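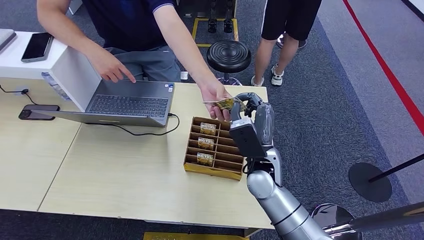 The loyalty card that pays you back, sort of

Yannick Gilbert has 13 loyalty cards in a kitchen drawer and can tell you what each of them cost him. He used to set up reward programs for grocery and drugstore chains. He left that work four years ago and now helps small shop owners in Ronley decide whether to start a card of their own. Mostly he talks them out of it.

I went in with doubts of my own, about the cards and also about a man who made a living from them and now makes one from warning people off. He didn't mind hearing it.

"Sure, I got paid both ways," he said. "You can check my math, though. It's shop math. There's nothing hard in it."

The math starts with the points. A typical card gives one point per dollar and a five-dollar coupon at 500 points, so you get one cent back for each dollar you spend. Gilbert says most shoppers guess it's closer to five cents when he asks them. He has asked a lot of people, but he has never written the answers down, so take that for what it's worth.

He did keep records at home. Over one year his household earned 3,790 points at a single supermarket in Feltitley. By the time he got around to using them, 683 had expired. What was left came to a little over $31 in coupons, and two of those could only be used on a purchase of $80 or more.

"I don't spend 80 dollars in one trip. I live six minutes from the store," he said. "So I bought a ham. I didn't want a ham."

I asked whether the ham was the store's fault or his. He thought about it and said his, mostly, but that the coupon was written by somebody who had people like him in mind.

What about member prices, the yellow tags that knock a dollar off the coffee? Those are real money at the register, I said. Gilbert agreed, up to a point. His complaint is with the other number on the tag. He says he watched regular prices go up the same month a card was launched, at more than one chain. He wouldn't name the chains and he had no paperwork to show me, and I told him I couldn't do much with that. "Then save your receipts," he said. "Start before they launch the thing, and keep going for six months after."

He is kinder about paper punch cards. The bakery on his street gives a free loaf after ten, the card has no name on it, and it doesn't expire. He thinks it's a fair deal for both sides. He is less kind about apps, which he says want your birthday, your phone number and your location for the same free loaf.

Has he stopped using cards, then? No. He pulled three out of his wallet while we talked, including one for a gas station he says he can't stand. Habit, he said, and it saves him three cents a gallon.

His advice to shoppers is short. Use the card where you already shop. Spend the points as soon as you can. Never add an item to reach a coupon. I pointed out that he had broken that last one with the ham.

"That's how I know," he said.

2019-07-15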